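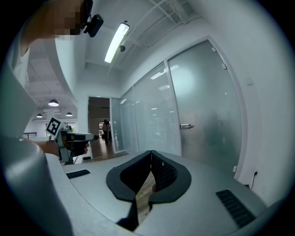
Wooden floor, Planstead Hall, December.

Planstead Hall Users Group
Minutes of the December meeting

Present: Lacey Haslam (chair), Reda Mahrous (minutes), G. Bennani, T. Grirka, and the couple from Friday ballroom, who left at the tea break.
Apologies: Skiklow Choir, who had a rehearsal. In the hall. We met in the kitchen.

Meeting opened at 7.10 pm, the key having been found in Lacey's other coat.

1. Previous minutes
Accepted, after Mr Grirka asked that "shouted" be changed to "spoke with feeling". Changed.

2. Money
Balance is $1,989. Reda pointed out that $300 of this is the bond for the Bennani wedding and will have to go back. Mr Bennani agreed warmly that it would.

3. Heating
The heater over the stage still comes on by itself and still won't come on when asked. The repairer has quoted for a new thermostat and, on a separate page, for a new heater. Lacey will ask for a third page with a number we can afford on it. Until then hirers are to bring a jumper.

4. Chairs
Discussed at length. The hall bought 39 stacking chairs in the autumn. The choir says they pinch. Ballroom says they mark the floor. Mr Grirka says they are perfectly good chairs, and he chose them. Moved (Bennani) that felt pads be fitted to the feet. Carried, Mr Grirka abstaining with feeling.
Whether the pads should be brown or grey was put off to the next meeting.

5. Bookings
Skiklow Choir and the seed swap have both been given the first Saturday in the new year. Each holds a confirmation email, both signed by Reda. Reda regrets this. The seed swap will be offered the supper room and the use of two trestles. If they refuse, the choir will be asked to sing quietly.

6. The urn
Still missing. Lacey reminded everyone that borrowing the urn means writing your name in the book. The book is also missing.

7. Other business
Mr Bennani asked if the sign on the side door could say something friendlier than "NO". Lacey will consider "NO, THANK YOU".
Ballroom left a note asking for a mirror along the back wall. No one spoke against it and no one offered to pay for it.

Actions
Lacey: heater quote, door sign, second key.
Reda: apologise to the seed swap.
Mr Grirka: felt pads, colour to be advised.
Everyone: look in your cupboards for the urn.

Meeting closed at 8.45 pm, when the choir needed the kitchen.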